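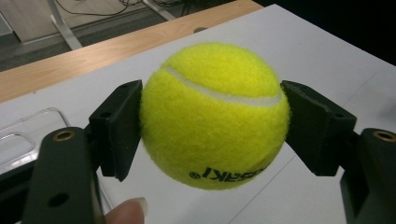
Got it! A tennis ball gripped between the two black fingers of a hand-held gripper.

How do you teach a robot to pick up a ball?

Think about the last time you picked one up. Did you work out how wide to open your hand? Did you measure how hard to squeeze? Probably not! Your brain and muscles have had years of practice, so they take care of all that while you think about something else.

A robot starts with none of that practice. One way to help is to write out every tiny move as computer code. That can take ages, and if the ball rolls a little to the left, the code may not work any more. So lots of robot teachers do something much more fun – they show the robot what to do.

Showing by hand

A hand-held gripper is a bit like a pair of kitchen tongs. It has two fingers that open and close, and a person holds it and does the job with it. A camera on the gripper records everything from the gripper's point of view. Look at the photo again and you'll find a fingertip near the bottom. It belongs to a human!

Dorothy Ackroyd teaches robots in a workshop called Nivar, and balls are her favourite thing to start with. "They're round, so you have to get your fingers on either side," she says. "Too high or too low and the ball pops out and you're chasing it under the desk."

Each go is called a demonstration. Dorothy's team recorded 825 of them for one ball-moving job. They put the ball in different spots, came at it from different directions and tried it under bright and dim lights. All that variety helps the robot cope with a ball in a place it has never seen before.

Showing from far away

Another way is remote control. The teacher moves a set of handles, and a real robot arm copies the moves at the same time. Howard Dawber, who works with Dorothy, likes this way best. It feels like a video game, he says, except that you can knock over a real cup of pencils.

Then the robot has a go

A computer program studies the recordings and looks for patterns. What did the camera see just before the fingers closed? Which way did the gripper move next? Bit by bit, the program learns to choose moves of its own – and then it's time to try them on a robot arm.

Try it at home

Grab some kitchen tongs and a tennis ball. Can you move the ball from the table into a bowl? Now ask a friend to watch you closely and copy exactly what you did. Swap over, move the bowl and try again!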